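One Box, and Whether It Counts as Tidying

A gallery page in one part, from the Storage Doubts series

Every spring I get sent a new way to keep a house in order, and every spring I try one and write down what I think of it. This year it was the one-box rule, which reached me through a booklet from Poditz, a small outfit that sells labels and drawer inserts and has plenty of opinions about your closets. The rule says that the toys in any one room should fit in any one box, and that whatever doesn't fit should leave.

I don't believe it. I'm saying so at the start so you can weigh the rest accordingly.

Some background on where I'm coming from. I've now been through 16 of these methods, counting the color-coded one I gave up before lunch. A few left something useful behind. The Pralter shelf plan, for all its silly diagrams, got me to put the heavy things low. Most of the others moved the mess to a different part of the house and gave it a name. The booklet claims that a family can get down from 500 toys to a single box in one afternoon. I'd like to meet the family. I'd also like to know what happened to the other toys, and what was in the trunk of the car the next morning.

There's the question of the box, too. Poditz wants you to use a lidded bin from its own list. A lidded bin is fine for winter blankets. For toys it means that a child looking for one particular thing has to open it, dump it and walk away, and you can guess how the lid gets treated. I prefer something low and open that you can look straight down into. Cardboard does the job. It dents, and then you get another one.
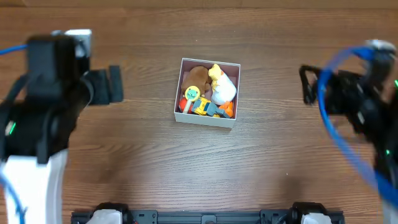
Soft things are where the one-box rule goes wrong first. A plush toy takes up as much room as you let it. Put it in at the start, sitting up nicely, and it claims a corner and holds on to it. Put it in at the end and it gets mashed over whatever is already in there, and the small hard pieces underneath disappear until somebody tips the whole thing out. The booklet has a page on this with arrows. I read it twice and I still couldn't tell you whether the bear goes in before the truck.

My own order, for what it's worth: vehicles first, on their sides if they won't stand, then rattles and anything with a handle, then the plush on top or along the back wall. Loose bits go in the corners. It isn't a system. A box packed this way does look full sooner than you'd expect, and I suspect that's how the rule really does its work. You look down, you see no gaps, and you decide you own too much.

Maybe you do own too much. I'm willing to grant that one. But a small box was always going to fill up, and I could prove with a teacup that you have too many spoons.

A reader who signed off only as "a tired aunt" wrote to ask whether the size matters, given that the booklet never mentions it. It matters more than anything else in the method. The Sukprasert guide, which I reviewed last year and was probably too hard on, at least told you to measure the shelf before you bought the container. Poditz says "a box that feels right." I've had boxes that felt right and wouldn't go under the bed.

Then there's mixing. Purists (the Briltau forum is full of them, and post number 3414 in the toy storage thread is a real sermon on the subject) will tell you that a construction vehicle should never share a container with a stuffed chick. They want hard with hard and soft with soft, each with its label. Having put things away in both fashions, I side with the mixed box. Small children don't sort. They'll park a digger on a duck and be pleased with it, and a grown-up clearing up at 5 in the evening isn't going to run two separate bins either. I'd take a mixed box that gets used over a sorted pair that doesn't.

So, where does that leave the rule? I'd keep the box and throw out the arithmetic. One open box on a table is a handy way to get a surface clear and to see what you've got. As a limit on what a household may own, it strikes me as a sales pitch for bins, and I notice that the back page of the booklet is an order form.

If you've tried it and stuck with it past March, write and tell me what you did with everything that didn't fit. Closets count. So does under the stairs.

Next up in Storage Doubts: hanging shoe organizers used for things that aren't shoes. I have low hopes for those as well, though the pockets seem sturdy enough.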